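Subject: Re: [Berkden-kitchen] Rice sticks and burns at the bottom in small electric pot
Date: Thu 20 July

Hello all,

I answer between the quoted lines, I hope it is readable in every mail program.

> I moved to a room in Berkden in May and I have only one socket
> near the counter, so I bought an electric pot and I cook
> everything in it. Soup is fine. Rice is a disaster. The bottom
> layer is brown and hard and the top is still a little raw.

I had the same trouble for my whole first winter. In my case the heat was too high for too long. These pots have the heating part directly under the bottom, so the bottom gets everything and the top gets only steam. When the water begins to boil, I go to the lowest setting immediately. Not after one minute, immediately. Then I do not touch it.

> I use one cup of rice and two cups of water, as the bag says.
> The bag is Negi long grain, if it matters.

It matters a little. I know the Negi rice from the shop near the station in Hivov, and it has a lot of starch on it. Please wash it until the water is almost clear, for me this takes four times. After washing, let it stand in a sieve for ten minutes. The rice keeps some water from the washing, so I use a bit less than two cups, maybe one and three quarters.

For people who prefer to weigh: I take 100 grams of dry rice for one hungry person and 180 grams of water. My kitchen scale shows 96 one time and 100 the next time for the same bowl, so please do not be too exact with this.

> Also I lift the lid often to look. My grandmother always
> said to stir, so I stir.

I am sorry to disagree with a grandmother, but for plain rice I would stop both. Every time you open, the steam goes out and the top layer stays raw. Stirring breaks the grains and makes a paste, and the paste is what burns. Stir one time when the rice goes in, and then leave the spoon in the drawer.

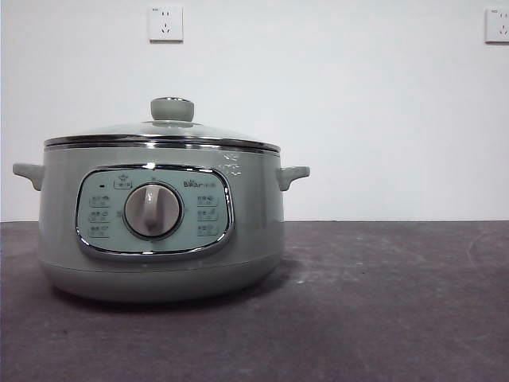

My times are as follows. From the moment I turn down the heat I wait 12 minutes, then I switch off completely and wait 10 minutes more with the lid closed. The second waiting is the important one – the bottom layer loosens by itself and comes off with a wooden spoon.

> Is 2000 watts too strong? The seller at Dunus said that
> all of them are like this.

I don't think all of them are like this. Mine is much weaker and it is enough for soup for three people. If yours really has 2000 watts, then even the low setting can be too strong for one cup of rice. Try it with two cups and keep the rest in the fridge for frying the next day, a thicker layer burns less easily. Please look also at the label under the pot, when it is unplugged and cold, to be sure about the number.

> And how do you clean the burned part? I tried with a knife.

Please no knife! The coating will come off. Put water in it with one spoon of baking soda, warm it up slowly, switch off and leave it overnight. In the morning a soft sponge is enough. If the coating is already scratched, I would not cook rice in it any more, only boil water.

One question from me to the list: has anybody cooked buckwheat in such a pot? I tried it two times with the rice method and it was too wet both times. I will try again on the weekend with less water – if somebody has the right amount, please write it here before I waste another bag.

Best regards from Hivov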